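Teaching by Demonstration: Household Tasks Gallery
Motent Centre for Assistive Automation

Home > Programs > Learning from Demonstration > Gallery

The Learning from Demonstration program at the Motent Centre studies how a two-armed robot may be taught ordinary household work by a person who performs that work through it. This page introduces the program's rooms and methods and presents photography from the bedroom stream. It is intended for partner organisations, prospective operators and members of the public who have asked to see the work being carried out in a furnished home setting.

The program is led by Nermina Vasić. Operator training and the daily roster are the responsibility of Nicanor Espinoza. Data preparation is undertaken jointly with Kiltau, our industry partner, under an agreement that was renewed in January.

About the program

A demonstration is a single performance of a task from beginning to end. The operator controls both arms and both grippers, and the system records the joint positions, the gripper openings and the view from the cameras. The recordings are then used to train a control policy, which is later tested without an operator.

In the most recent collection period, operators recorded 2539 demonstrations in the bedroom stream. Following review, 2395 were accepted for training. Demonstrations were set aside where the recording was incomplete, where the garment left the work area, or where the operator's approach departed from the written task guide. The set-aside material is retained for separate study of error recovery.

Showing a task by hand

Some tasks are first demonstrated by hand. The operator stands beside the robot, takes hold of the arms and moves them through the task. The method is well suited to short movements in which the angle of approach matters, such as sliding a finger beneath a hem or drawing a sleeve flat. It is less suitable for long sequences. Operators report fatigue in the shoulders, and their own hands may enter the camera view.

Hand-guided sessions are scheduled in the morning and are limited in length. A second staff member remains at the stop control throughout.

Showing a task by remote control

Longer tasks are demonstrated by remote control. The operator holds a pair of leader arms, built to the same proportions as the robot's own, and the robot follows each movement. Opening and closing the handles opens and closes the grippers. Operators may work from within the room or from the adjoining control area, depending on the task guide in force.

New operators complete 80 hours of supervised practice before their demonstrations are considered for training use. Practice begins with rigid objects and progresses to towels, then to shirts and trousers. Dark garments are introduced last, as their edges are difficult to judge on a monitor.

The Prenden rooms

Demonstrations take place in the Prenden rooms, a suite fitted out as a residence. The rooms include a kitchen, a laundry, a living area and a bedroom. Furniture is of ordinary domestic dimensions and has not been modified for robotic use. Curtains, rugs and soft furnishings are kept in place during collection so that recordings reflect the variety of surfaces and lighting found in a home.

Natural light is permitted in the bedroom. Earlier collections relied on fixed lighting, and the resulting policies performed poorly when the blinds were raised. Operators now note the state of the curtains at the start of each session.

The garment set

The shared garment collection, known within the Centre as Kırmızıgül, contains 252 items. It was assembled to include light and dark colours, heavy and fine fabrics, and articles with and without sleeves. Items are laundered on a regular cycle and returned to circulation in a different order each time.

Garments are presented to the robot in a heap, without prior arrangement. The operator must separate one article from the rest before folding can begin. In our experience this first step accounts for a considerable share of the total demonstration time, and it is the step at which operators differ most from one another. The task guide therefore states only the required outcome and leaves the choice of grasp to the operator.

Reading the gallery

Captions are placed ahead of the photograph to which they refer. Views taken from the robot's working position show part of its body in the foreground. Photographs are provided for information and do not constitute a specification of the equipment. The terms "left" and "right" refer to the sides as they appear in the photograph.

Gallery: Bedroom stream

Clothing on the bed. A black garment, a crumpled white shirt and a further dark article lie together on the light grey throw, with a beige, semi-sheer length of fabric extending to the right. The robot's left gripper is raised towards the edge of the bed and its right gripper is above a wooden tray on the floor. Strong window light enters through the sheer curtains. 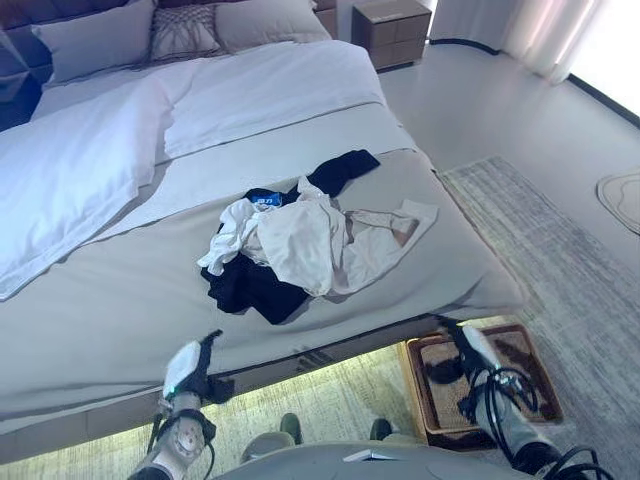 Enquiries and use of material

Requests to reproduce photographs from this page should be addressed to the program office and should state the intended publication. Organisations wishing to discuss access to the recorded demonstrations are asked to write to Nermina Vasić. Applications to join the operator roster are received by Nicanor Espinoza throughout the year; no previous experience with robotics is required.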